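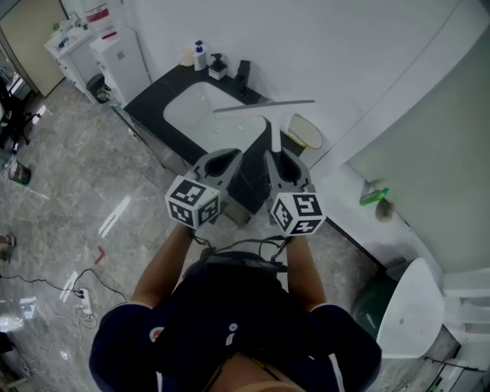
Following up on the washroom counter thread from earlier in October. The fitting-out notes for the Hindale annex call for a black countertop with a rectangular basin and leave the wipe-down method to the occupants, so I want to get the method settled before the notes are reissued. With a white basin let into a black top, as we have, the squeegee goes across the basin as well as the counter, and the T-shaped one with the white handle is the right pattern for both. Bottles belong on the back edge against the wall, where the three soap bottles are standing, and the rest of the surface should be clear enough for one full pass of the blade.

Aiguo Yuan wrote:

> I have read the draft and have three objections.
>
> 1. The draft says to wipe with a cloth first and squeegee second. On a dark top that is backwards. The cloth spreads soap film over the whole surface and the blade then skips on it. Blade first, cloth last, and the cloth only for the strip behind the bottles.
>
> 2. No blade width is given. At Casivdale we had a wide blade that would not turn inside the basin, and people stopped using it there. Please specify a width or at least a limit.
>
> 3. Section 13 puts the spare soap on the counter. I would prefer it in the vanity cabinet. Every bottle on the counter leaves a ring, and rings on black are the main complaint we get.
>
> Also, is the Prullden cleaner still the one on the supply list? I can find it under order 331 but not in the current sheet.

Taking these in order.

On 1, agreed, and I have changed it. The revised sequence is:

Move the bottles to one end.
Rinse the top with plain water, no more than a cupful.
Draw the blade toward the basin from the far end, then from the near end.
Draw the blade down the basin walls toward the drain.
Dry the back strip and the bottle bases with the cloth.
Put the bottles back.

The blade should be wiped between the counter passes and the basin passes. A dry blade chatters and leaves lines, so if the top has dried before you reach the second end, rinse again. Do not press harder. Pressure bends the lip over and the water goes under it.

On 2, I would rather limit the width by the basin than give a number. The text now reads "blade to be shorter than the inside front-to-back dimension of the basin." That lets each site buy what fits. A longer blade is faster on the counter but I do not think the time saved is worth keeping two tools.

On 3, I have split the difference. Bottles in use stay out, spares go in the cabinet. I tried keeping everything in the cabinet for 20 days at the Jiang site and the handles and door fronts ended up with more soap on them than the counter ever had. Rings are dealt with by the last cloth step, provided the bases get wiped too. If they do not, the ring is back by the next morning whatever you do to the top.

The Prullden cleaner is off the sheet. It was replaced under order 501, which covers the neutral one. Remaining stock can be used up on the floor tile but should stay off the countertop, where it dries to a haze that takes two more rinses to remove.

One item Aiguo did not raise is the counter along the right-hand wall of the office. The draft treats it as furniture and gives it a dry dusting. It has a faucet and pump bottles on it, and the water dispenser as well, so it should be on the wet schedule with the washroom.
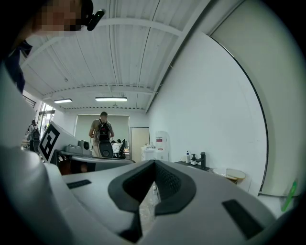 Office, looking toward the window. Water dispenser, pump bottles and black faucet on the right.

Proposed wording for that counter: same sequence as above, with the area in front of the dispenser done last and with a separate cloth. The dispenser itself is wiped by hand and never rinsed down. Desks are not included in this section and remain under dry cleaning.

Two points are still open. The first is where the squeegee is kept between uses. I favor hanging it blade down inside the vanity cabinet, but that needs a hook on the door and I do not know if the door will take a screw. The second is how often the blade is to be replaced. I have left that line blank.

Comments on the wording to the list please, and measurements to me directly.

Hanyu Hao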